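Paper and Desks: The Reading Room Workstations

Photo gallery
Posted November 13, 2024

The Dovhaniuk Local Records Centre holds 2,248 catalogued files on the settlement, farming and trade of the district. Most visitors who consult them do so at one of the workstations in the Reading Room, and the Centre receives regular inquiries about what those workstations look like and what may be used at them. The gallery on this page shows furniture and equipment, along with the plain paper that the Centre supplies for note-taking.

The Reading Room was refurnished in October under the direction of Urmila Bajpai, Manager of Public Services. The previous tables had been in service for 18 years and were no longer suited to visitors who bring a computer as well as papers. The present furniture is of light-coloured wood throughout. Selection and layout were carried out by Mahfuz Mridha, who consulted regular readers before the order was placed with the supplier, Nikier.

Paper for visitors

White paper is provided free of charge for notes, tracings and sketches of maps. Sheets are kept flat on the upper shelf, above the level at which a laptop is used, and may be taken as required.
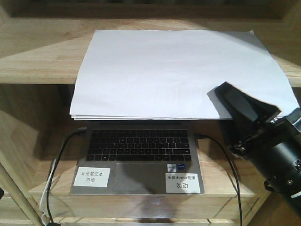 Visitors are asked to take only what they expect to use in one sitting. Unused sheets may be returned to the shelf if they are clean and unfolded. Sheets that have been written on should be taken home or placed in the recycling bin beside the door, and should never be left inside a file. Loose notes found among records must be examined individually by staff before the file can be reissued, and this delays the next reader.

Coloured paper, adhesive notes and carbon paper are not permitted in the Reading Room. Pencils may be borrowed at the inquiry desk. Pens and markers of any kind are to be stored in the lockers in the foyer.

Laptop places

The laptop places allow a reader to type notes directly or to consult the electronic catalogue. Power is available at every place, and visitors bringing their own machine should also bring their own charger. The screen should be closed or switched off when a reader leaves the room for longer than a few minutes.

A silver Huawei laptop, open on the light wooden surface with a cable connected at its side.
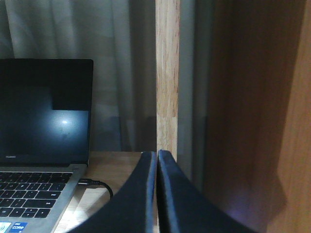
Using a laptop with original records

Files and laptops may be used at the same place on the following conditions.

The file is to be placed to one side of the laptop and never on the keyboard or beneath the base. Bound volumes must be supported on the foam wedges available from staff. Photography using a laptop, tablet or telephone is permitted without flash once a copying form has been completed. Sound must be muted at all times.

Readers who wish to type long transcriptions are encouraged to reserve a place in advance. Reservations are held for 12 minutes past the booked time, after which the place is offered to the next visitor waiting. Celina Pietrzak at the inquiry desk administers the booking sheet and can advise on quieter periods.

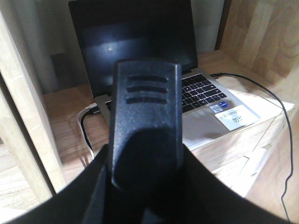
Open laptop on the wooden shelf surface, with keyboard and trackpad.

Desktop place

Readers who do not bring a computer may use the desktop place, which is fitted with a black monitor, keyboard and mouse. A round metal grommet is set into the top of the desk behind the working area. The desktop place gives access to the Hinetti index of parish and school registers, which cannot be consulted from outside the building, and to the Centre's scanned newspapers.

Sessions at the desktop place are limited to 2 hours when other readers are waiting. No reservation is needed in the first hour after opening. The monitor may be tilted to reduce glare, but staff should be asked before any cable is moved or unplugged.

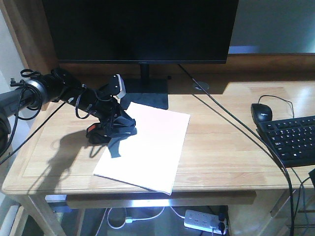 A sheet or thin pad of paper laid in front of the monitor is the arrangement most readers favour when copying out index references by hand. Reference numbers should be copied in full, including the letters at the beginning, before a request slip is handed in. Incomplete numbers are the most frequent cause of delay in retrieving files. Huệ Châu, Reference Officer, offers short introductions to the index for new readers, by arrangement.

Care of the furniture

The wooden surfaces mark easily. Drinks are not allowed in the Reading Room, and bags must be left in the lockers. Any scratch, spill or loose fitting should be reported to staff on the day it is noticed so that it can be attended to under the supplier's warranty.

Reproduction and inquiries

Photographs in this gallery may be reproduced by schools and historical societies for non-commercial purposes, provided that the Dovhaniuk Local Records Centre is acknowledged. Requests for other uses should be addressed in writing to Sandamali Dissanayake, Publications Officer. Inquiries about accessible seating, including places with adjustable height, may be made at the inquiry desk or by telephone during opening hours.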